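Desilside Student Robotics Club
Gripper Recordings, Set 2: README

Last updated: 2019-10-01

Hello, and welcome to our second set of recordings! If you used the first one, thank you for the kind notes (and for the less kind ones about the file names, which were deserved). We are a student club at Desilside, we meet in the evenings, and this set is what we've been working on since March. Please read at least the part on known problems before you train anything on it.

What's in the set

There are 2000 short recordings of people doing small table jobs with hand-held grippers. The jobs are moving a plate, standing a bottle up, putting a bottle down in a different place, sliding a tray or dish across the table, and passing something from one gripper to the other. There are 6 kinds of job in all if you count "free play," where we simply told people to tidy the table however they liked. Those turned out to be our favorites, and they're also the messiest, so they have a folder to themselves.

Each recording has the video from the gripper, the opening width of the fingers over time, and a one-line note typed by whoever was keeping the log that evening. Some of the notes are very short. A few of them are mostly about snacks, and we decided to leave those in.
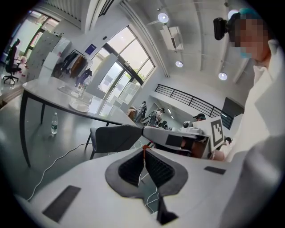
The lens is a very wide one, so straight table edges will bend on you, especially out toward the rim. We did not straighten anything. The first set was straightened with a script one of us wrote over a weekend, and people told us (quite rightly!) that they would have liked the originals, so this time you get the originals and the script is in the tools folder if you want it.

How the folders are laid out

train: the main part, sorted by job
check: 200 recordings held back for testing, please don't train on these
free_play: tidying, no fixed order of steps
tools: the straightening script, the log reader, and a small viewer
notes: the typed logs, one text file per evening

Known problems

The finger width drifts a little in longer recordings. Closing the fingers all the way at the start helps, and we got much better at remembering to do that as the months went on.

In 70 recordings the log says "bottle" and doesn't say which bottle. We meant to go back and fix these and ran out of evenings. They're listed in notes/unclear.txt.

Faces have been blurred wherever we found them. If you spot one we missed, please write to the club and we'll replace the file quickly.

Using it

The set is free for classes, clubs, and homework. If you show results somewhere, please mention the Desilside club by name, it really does make our day. The Lindholm class has already been using an early copy for their spring project, and the club at Wemton is trying the same jobs with their own grippers, so there may be a joint set later on.

The viewer is called Grulik. Start it from inside the tools folder or it won't find its settings.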